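4/16/25

Finish tests, day whatever-it-is of the oil and wax saga. I am very happy with this one!

Pulled the walnut offcuts from the Grarkside batch this morning and the Nulano blend has finally set up. Two coats, 30 minutes between wiping on and wiping off, then left alone overnight. It feels like a river stone. The color went a shade warmer than the raw board and stopped there, which is exactly what I wanted (the old recipe kept creeping toward orange and I never did find out why).

Notes so I don't lose them again:

Sanding to 180 and quitting is better. I went up to 320 on strip C and the oil barely went in, it just sat there and looked sorry. Strip A at 180 drank it up and came out deeper and more even. Strip B at 220 is close, but you can see a lighter streak where the grain swings around the knot.

Water drop on A: beaded, left it 40 minutes, wiped it off, no ring. Same drop on C left a pale ring that was still there after lunch. I'll look again tomorrow in case it fades.

Coffee on A: faint mark, gone after a rub with a bit more wax. So good!

The Husto pads are worth the money. The white ones leave no lint at all and you can rinse them and go again. The gray ones are too scratchy for a final coat, keep those for knocking back the first. Please don't mix them in one drawer (me included).

Raising the grain first still matters. Damp rag, let it dry all the way, light pass with worn 180. I skipped it on one end of strip B just to see, and that end went fuzzy the minute the water test touched it.

Dark reddish brown is the color I keep coming back to for the long table.

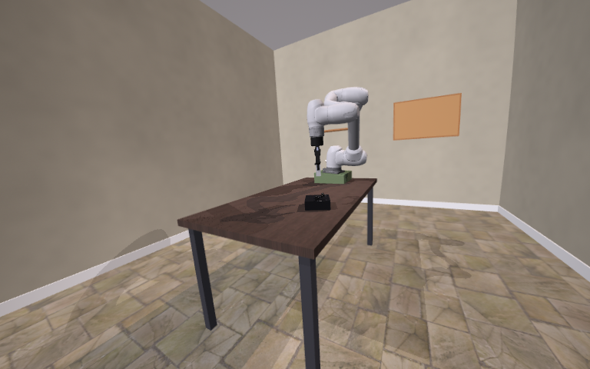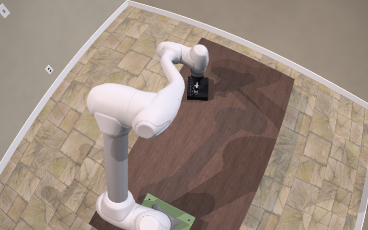 Next up is the stain under the oil. The Cho red-brown is water based, so it will raise the grain all over again and I need to plan for that. I'm thinking one thinned coat, dry overnight, a very light scuff, then the Nulano on top. If the wax fights the stain I'll try shellac between them, but I'd love to get away without it.

To mix: a small jar only, 2 parts oil to one part wax, warmed in the water bath. Label the lid this time. Rags go flat on the rail outside, never in the bin.

Also want a strip left in the window until July to see what the sun does to it. Cutting that one now while the saw is still set up.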